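Folding Dark Cloths and Towels So They Stack Flat

Most of the lumpy stacks in a linen closet come from folding in the air. A small cloth folds better on a table, with both ends held and the middle lying down.

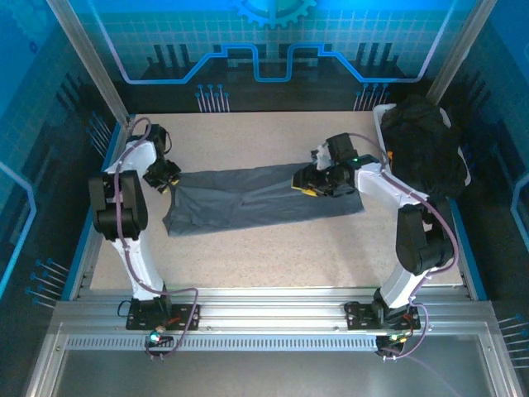
Start with a clear surface wider than the cloth. A pale one helps with black and gray fabric, as the edges are easier to find. Keep the unfolded pile in a bin at the back corner, so you can reach it without dragging a sleeve over the piece you are working on.

Take the cloth by its left and right ends and pull until it lies straight. Don't pull hard. Knit fabric stretches and then creeps back after it is folded, and the corners end up off. Soft wrinkles can be smoothed with the side of your hand, working from the center out.

Check the ends next. A side edge that has turned under will leave a ridge through every layer, so open it before the first fold.

For a rectangular cloth:

Fold the long side in half, away from you.
Press along the crease with your palm.
Bring the left end to the right end.
Fold once more if the shelf is narrow.

Mine come out 11 inches wide, which fits the shelf with a little room left over. Measure your own shelf first and fold to that.

Dark cloths pick up lint from light towels, so wash and store them apart. Elvia Lozano wrote in June to ask about cloths that stay stiff after drying. Use less detergent and shake each one out before it goes on the line - most of the stiffness is soap left in the fabric.

Put fresh cloths at the bottom of the stack and take from the top.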